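Sound That Stays Put: How a Series Is Mixed for the Headset

Spatial audio in virtual reality programmes is now good enough that most viewers do not notice it. The work behind it is slow, and much of it concerns what happens when the viewer turns away.

19 Feb 2024

When a viewer puts on a headset and turns to look behind them, the picture has to be redrawn at once. So does the sound. A voice that was in front must now come from the back, at the same distance and with the same amount of room around it. If the sound lags or drifts, the viewer will usually report that something felt odd about the picture.

Entili, a six-part travel series made for headset viewing by the production company Tavau, is a useful case. It was recorded in July with a small crew and mixed over the following winter at Brastetti, a post-production house that had previously worked mainly on radio drama. Each episode lasts 23 minutes. The series has a presenter, a good deal of outdoor recording and almost no music, so the mix has few places to hide.

The base layer of every shot is an ambisonic recording. In this method a microphone with several capsules picks up sound arriving from all directions, and the result is stored as a set of channels that describe the whole sphere. The playback software can rotate that sphere to match the position of the head. A first-order recording uses four channels. Third order uses 16 and gives a sharper sense of direction, at the cost of larger files and heavier processing on the headset.

Entili was recorded in first order and mixed in third. The main microphone captured wind, water, traffic and general background, where sharp direction is of little value. Speech was recorded separately on small radio microphones, cleaned, and then placed in the third-order field by hand. The presenter's voice is moved along a path that follows the presenter through the shot, and the path is checked against the picture at several points in every second of movement.

Speech placement took up the largest share of the mixing time. Across the six episodes the session files hold 2241 separate position changes for voices alone. A stereo mix of the same material would need almost none, as a speaking voice is normally left in the centre whatever the person is doing on screen.

Distance is harder to handle than direction. Turning the volume down makes a voice quieter but does not make it seem further off. The ear judges distance largely by comparing the direct sound with the reflections from walls, floor and ceiling, and also by the loss of high frequencies over longer paths. Brastetti recorded an impulse response in each indoor location, which is a measurement of how the room answers a short test sound. The response was then applied to the dry speech, with the balance adjusted as the presenter walked closer or moved away.

Outdoor shots had no such measurement. Reflections from open ground are weak, and an impulse response taken in a field is mostly noise. The mixers used a single early reflection for the ground and a gentle filter for the air. Several shots by the harbour in episode four were redone when the first version made the presenter sound as though they were indoors.

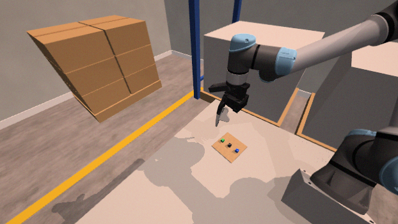

Why does a voice sometimes seem to come from inside the viewer's head?

The usual cause is a poor match between the viewer's ears and the filters used to turn the sound field into two headphone signals. These filters are known as head-related transfer functions. They copy the small delays and changes in tone caused by the head, the outer ear and the shoulders. Most headsets use one general set, measured on a dummy head or averaged from a group of people. Where a listener's ears differ a good deal from that set, sounds straight ahead tend to collapse inwards or jump to the rear. Adding some room reflection helps, as does head movement.

Some playback systems offer a choice of several filter sets, and a few estimate a personal set from photographs of the ear. Tavau decided against relying on either. The mix was checked on the default filters alone, on the grounds that most viewers never open the audio settings. In practice this meant avoiding long passages in which an important voice sits exactly in front of the viewer and does not move. A shift of a few degrees to one side was often enough to bring the voice back out of the head.

The opening titles are treated differently. The title music and the short spoken introduction are head-locked, so they stay in the same place relative to the ears whichever way the viewer turns. Head-locked sound is stored as an ordinary stereo pair alongside the ambisonic channels. It suits narration, which does not belong to any point in the picture. It is a poor choice for anything the viewer might try to look at.

The join between the two kinds of sound needs care. In an early cut of episode one, the narration was head-locked and the presenter's live speech was placed in the field, both in the same voice. Test viewers lost track of which was which. The fix was to record the narration again with a closer microphone and a drier sound, and to leave a gap of at least one second between the two.

Sound is also used to steer attention. In a flat programme the director decides what the audience sees. In a headset the viewer may be looking at the sky when the boat arrives. A cue placed to one side, a little before the event, will draw most people round. The cue has to be plausible in the location, short, and rich in high frequencies, which the ear finds easier to place than low ones. Footsteps on gravel work well. A distant engine works badly.

Tavau tested these cues on a panel of 30 viewers with head tracking switched on. The results were used to set a house rule: a cue starts two seconds before the event it announces, and is not repeated within the same shot. Repeated cues were found to be tiring, and some viewers took them for a fault in the headset.

Loudness was the last stage. Measuring the loudness of a rotating sound field is not straightforward, because the level at the ears depends on where the viewer is facing. Brastetti rendered each episode to headphones at 14 fixed head positions and measured every version. The loudest was taken as the reference. The method is cautious and leaves some episodes slightly quiet for a viewer who looks mainly forward.

Delivery formats remain untidy. Channel order and scaling for ambisonic sound have more than one convention, and a file marked with the wrong one will still play. The errors are easy to miss: left and right may be correct while height is exchanged with depth. Allau, the distributor, asks for a test file with every episode, in which a spoken voice names its own position at each of the main points around the listener. It takes under a minute to check and has already caught two faulty exports.

A second series of Entili is in preparation. The crew plans to record the background in second order, using a larger microphone, and to take ground measurements at the outdoor locations. The voices will again be placed by hand. Automatic tracking from the camera picture was tried on one finished episode and followed the presenter well in open shots, but lost the path whenever another person crossed in front. Correcting those errors took longer than drawing the paths from the start.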